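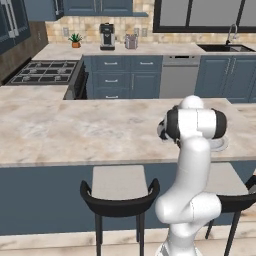

Notas para la charla — jornada de puertas abiertas en Turkora

1. Arranque (sin diapositiva de currículum, por favor)
Saludar. Decir que fui a Turkora el martes 24 de mayo con una libreta y bastante mala fe. Pausa, por si alguien se ríe.

Lo que se enseñaba era una cocina simulada: isla de mármol, taburetes, cafetera al fondo. Mejor que la mía, que existe y tiene goteras.

2. El anfitrión
Said Hajji llevaba la demostración. Nos pidió no llamar «él» al brazo y luego lo hizo toda la mañana. El programa se llama Clarnus. Preguntar a la sala quién bautiza estas cosas.

La visita tenía 4 paradas. Me salto la del café, aunque fue la más concurrida.

3. Los cubiertos
Ir despacio en este punto. Un tenedor con mango de madera, sujeto en vertical por la pinza, delante de un hornito de sobremesa.

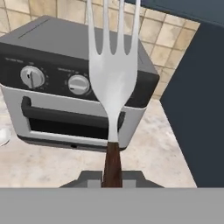
Un tenedor es fino por donde conviene agarrarlo y ancho por donde no. Said contó que en abril dedicaron 987 intentos solo a los cubiertos. Mi hijo lleva menos y tampoco pone la mesa.

Byung-chul Lim, de Ziltow, preguntó qué pasa si el mango es más grueso. Respuesta: «Depende». La apunté entera.

4. Lo que me llevo
— En simulación, repetir sale barato. Recoger la cocina también.
— Pedir siempre los intentos fallidos. Los tienen, solo hay que insistir.
— Tanoli abre sus puertas en otoño; el aforo es de 100 personas y ya hay 106 apuntadas. Si alguien se cae de la lista, que me escriba.

Preguntas. Si sale lo del lavavajillas, pasarle el micrófono a Said.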